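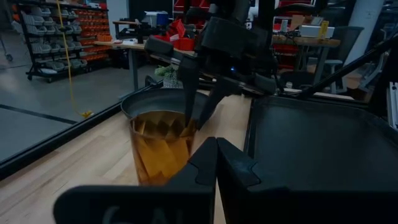
Table-laying season at the robotics club

September has come round again, and with it the question we ask every year at the first meeting, which is what on earth we should make the arms do this time. Last year it was sorting batteries, and I think it is fair to say we were all thoroughly sick of batteries by the spring. So when Nilton Agudelo stood up and said he wanted to teach a pair of arms to lay and clear a table, there was a good deal of laughing and then a surprisingly long silence while people thought about how difficult that would be. We voted for it before the tea had gone cold.

For those who have joined us over the summer (welcome, and please do come and say hello, we are friendlier than the cabling suggests), the club runs two projects side by side through the autumn. The newcomers build and program a small arm of their own from a kit, and the older hands work on the shared two-arm station, which has been called Inga for so long that hardly any of us remember why. Inga is this year's table-layer. The newcomers' project is called Gronder, and there will be more on that further down.

The idea is simple enough to say. There is a tray, and there are things that belong on the tray, and the two arms have to get them there without either arm getting in the other's way. A person drives the arms by hand through the whole job, over and over, and the recordings of those runs are what the program learns from. Nilton's target is 600 good runs before the half-term break, and at the time of writing we have 245, which I think is splendid going, although he would like me to mention that we need more drivers. It takes an evening to get the feel of it, and you don't need to be able to write a line of code.

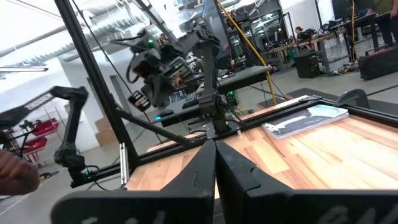

We have also learnt a great deal about taking turns. Two arms over one small table is rather like two cooks in a galley kitchen, and in the first week our drivers spent most of their time politely waiting for each other. The rule we have settled on is that whoever is nearer goes first and says so out loud, and the evenings have become noisier and a lot quicker as a result.

Cutlery is the hard part, as anyone could have guessed. A fork lies so flat that the fingers have to come down almost to the table before they close, and if they come in at a slant they simply push it along. We tried several sets before choosing the ones with the coloured handles, which give you something a bit brighter to aim for, and I must say they cheer up the table no end.

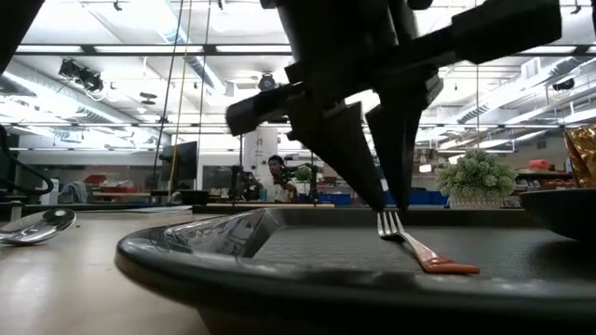 The gripper above the fork, which is resting on the dark plate.

Several of you have asked how the runs are marked. A run counts if everything ends up where it should and nothing has been dropped, and the driver and one other person both have to agree. We throw away the doubtful ones. It is painful to lose a run at the very last spoon, and there has been some language, but the program will copy whatever we show it, wobbles and all, and Nilton is quite right to be strict.

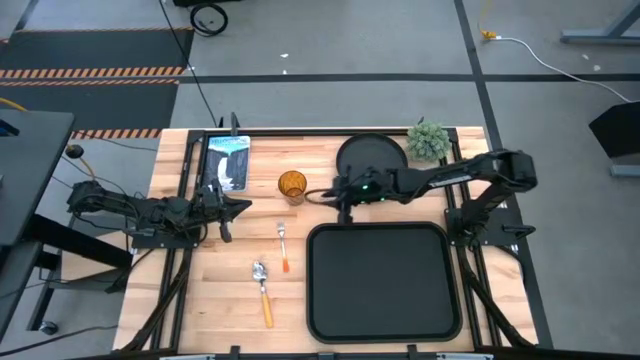 Once the cutlery is behaving we shall move on to laying things out in different places each time, so that the arms can't get by on habit. That will carry us up to the Worninel open evening, where we have been given a table near the door and 23 minutes on the programme (don't ask me how they arrived at that). We should love to have a few of the newcomers' arms there as well, even half finished ones.

On which subject: the Gronder kits have arrived, and they are to be shared one between two. Please check your bag of screws against the sheet before you take it home, and bring a small cross-head screwdriver of your own if you have one, as ours do wander. The first building session starts at seven and we lock up at half past nine.

Lastly, the Cametti grant has come through, all 3000 pounds of it, and my warmest thanks go to everyone who helped with the form. Most of it will go on spare motors and a better set of lights. If you would like to put your name down for a driving slot, the sheet is pinned up by the kettle, and the early ones are filling fastest.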